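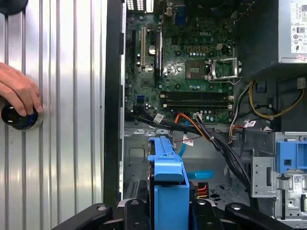
Getting your inventory right before the tenants move in

We had more telephone calls about inventories in June than about anything else, boilers included, so I promised Svenja I would sit down with a pot of tea and put our thoughts on paper for the newsletter. If you have been letting property for years you will know a good deal of this already, and I hope you'll forgive me for going over old ground.

An inventory is the written record of what is in the property and what state it is in on the day the keys are handed over. It sounds simple enough, and for an empty one-bedroom flat it very nearly is. But most of our landlords in Dorton let their places at least partly furnished, and a great many of the disagreements we are asked to help with come down to one line on page two that says "sofa, good". Good compared with what? A sofa can be good and still have a small burn on the left arm, and if the burn isn't written down you will have a hard time showing, two years later, when it got there.

Helmut Meinecke, who lets a terraced house a short walk from our office, very kindly said I could mention what happened to him. His outgoing tenants had lived there for four years and were, by his own account, lovely people who always paid on time. When they left, the living room carpet had a stain by the window and he had a quote of £397 to replace it. He wanted to take the whole sum from their deposit of £1075. The trouble was that his inventory said "carpet, fitted, beige" and nothing else at all. Was it new when they moved in? He thought it was fairly new. He couldn't find the receipt. In the end he and the tenants settled on a modest contribution between them, everybody stayed on good terms, and Helmut bought himself a folder for his receipts.

Even with perfect paperwork he would not have got the full amount, and this is the part that surprises people. A carpet wears out. If you would expect it to last 10 years and it has already done four of them before anything goes wrong, then you have had four years' use from it, and it isn't fair to ask somebody else to buy you a brand new one. The same goes for curtains, mattresses, paintwork and so on. Fair wear and tear is the phrase, and it is worth keeping in mind before you write a cross email (we have all written one).

So, what should go in? Go room by room, always in the same order, starting at the door and working your way round. For each thing, write what it is, what colour it is, how old it is if you know, and any marks, chips or scratches. Don't forget the ceilings and the insides of cupboards. Open the oven — people are forever leaving out the oven. Read the meters and write the readings down with the date, and list the keys, including the little window keys that live in a kitchen drawer and vanish the moment you need one. Gardens and sheds count as well. "Lawn, recently mown, edges tidy" takes a few seconds to write and may save you a very long conversation.

Do walk round with your tenants if you possibly can. Rukhsana Khattak has let two flats above the bakery for longer than I have been in this job, and she makes a bit of an occasion of it, with biscuits. She reads each line aloud and asks whether they agree, and if they spot something she has missed she adds it there and then and both sides put their initials next to it. If you can't be there in person, send two copies, ask for one back signed, and give them a week or so to live in the place first. Some things only show up once you've had a bath or tried to shut the back bedroom window.

Then keep it somewhere safe, with a second copy somewhere else. During the tenancy, if you replace the washing machine or have the hall repainted, add a dated note. It is so easy to forget, and then at the end you find yourself checking a cooker against the description of the one before it.

If all of this sounds like a lot of bother, we are very happy to do it for you. Svenja Kälin looks after inventories at our end and can usually fit in a visit before the move-in date, though she does ask for a little notice when the students are changing over. She also has a blank form that you're welcome to use on your own, with spaces for everything I've mentioned and several things I have no doubt left out. Ring the office or pop in after 10 in the morning and she'll print you one.

Next time Detlef Vogler will be writing about gutters, and he has asked me to say that if you have a question for him, he would like it before he starts.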